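Kilel questions the claims made for "easy-care" tableware
Renters' and households' group puts trays, placemats and pale tabletops to ordinary use

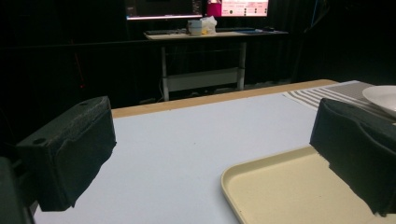
30 March 2019 — Kilel, the household advice group, today released the results of its latest home trial, and the makers of easy-care table goods may not enjoy reading them. Over several weeks, 48 households laid the table, ate, cleared and wiped down with the same basic set: a plastic tray, a cloth placemat and a plain plate, used on whatever table they had at home. Most of them came away unconvinced that any of it had made dinner less work.

The trial began with a stack of packaging. Kilel gathered 159 product labels and leaflets from shops and online sellers, and found the words "wipe clean", "easy care" or "effortless" on 151 of them. Very few said what the buyer was meant to wipe with, how soon after a spill, or what would happen if the job was left until morning.

"I've read a lot of leaflets this year and I still don't know what 'effortless' means," said Remo Hollenstein, who ran the trial for Kilel. "Somebody has to pick up the cloth. If the maker has found a way around that, I'd like to see it, and so would the people who sent us their diaries."

Pale tabletops came in for the most grumbling. Households with white or near-white tables reported that every crumb and speck showed, sometimes minutes after a wipe. A few said they liked that, as they could see what they'd missed. More said they had started cleaning the table at odd hours for no good reason. Wooden edging on a light top was well liked for its looks, though several diaries mentioned a line of grime where the two surfaces meet. An old toothbrush was the usual answer.

Cloth placemats did better than Kilel expected, which is to say they did fairly well. Striped ones hid small marks. They also slid about, went into the wash more often than their labels suggested, and came out a slightly different shape. One household in Kowalczyk Street gave up ironing theirs in the first week and noticed no difference to the meal.

The plastic tray split opinion. A raised rim does keep a rolling pea or a tipped cup of tea from reaching the table, and people carrying meals to another room were glad of it. Rounded corners were easier to clean than square ones. But a tray also has to be washed, dried and put somewhere, and in small kitchens it mostly ended up leaning behind the tap. Of the households that had never owned one before, 20 said they wouldn't buy one now.

Kilel is also doubtful about the advice that a tidy table depends on buying more things for it. The diaries suggest that what clutters a table is seldom the tableware. It's the mail, the shopping bag put down on the way in, the cup that belongs to whoever was last on the computer. Desks have the same trouble, and a good many people in the trial were eating at one.

Two suppliers, Bruleo and Rekaver, provided trays and placemats at no charge. Neither saw the results before today, and Kilel has not ranked their goods against each other. Both were invited to explain how they tested their own care claims. Bruleo sent a washing chart. Rekaver sent a catalogue.

Kilel makes no grand claims for its own work. The households chose to take part, so they were probably keener on clean tables than most, and a diary is only as good as the person filling it in after dinner. The group says the results are a fair picture of ordinary use and should not be read as a laboratory test.

For people setting a table on a budget, Kilel's advice is short. Use the placemats you have. Buy a tray if you carry food from room to room — otherwise leave it in the shop. Choose a table colour you can stand to look at when it hasn't been wiped. Treat "effortless" on a label as decoration.

A second trial, looking at drying racks and dish cloths, starts in April. Households that would like to take part can write to Kilel at its usual address. No goods are supplied for keeps, and there is no prize.

The full results, including the diary questions and the wording of the labels, are available on request.

Media contact: Remo Hollenstein, Kilel

ENDS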